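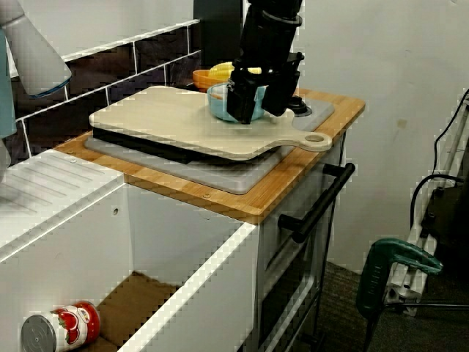

Figure 1. Light blue bowl on a pale wooden cutting board.

3.2 What people say they own, and what they own

Anyone who has asked a household how many chopping boards it has will know the pause that follows. The respondent looks towards the kitchen, says "two", and is wrong. Our survey of Morkthorpe and Gemham was designed with this pause in mind. Each of the 204 households first filled in a short form from memory, sitting in whichever room was furthest from the kitchen, and was then asked to open the cupboards.

The forms did well on large items. Cookers were recalled without error, as one might hope. Bowls did badly. Respondents tended to report the bowls they liked and leave out the ones they used, so that a good serving dish kept for Christmas appeared on the form while the chipped thing that held cereal every morning did not. Boards suffered in a different way: several households declined to class a board as a board once it had become a permanent stand for something else (Figure 1 shows a bowl on a board). We counted them anyway, over some objections.

Gemham returned 48 forms with at least one item struck out and rewritten after the cupboards had been opened. Morkthorpe returned 46. We draw no conclusion from the gap, although residents of both places have offered us several.

Earlier work under the Inari project relied on memory alone and found that kitchens were, on the whole, tidy and modestly equipped. We do not doubt that this is what people remembered. The coding scheme used there also placed "bowl, mixing" and "bowl, other" under separate heads, a decision that cost us most of May to undo.

Lids were left out of the analysis. The pilot round had included them, and the two coders could not agree on whether a lid without a pan was an item, a part, or a complaint. Section 3.3 deals with drawers.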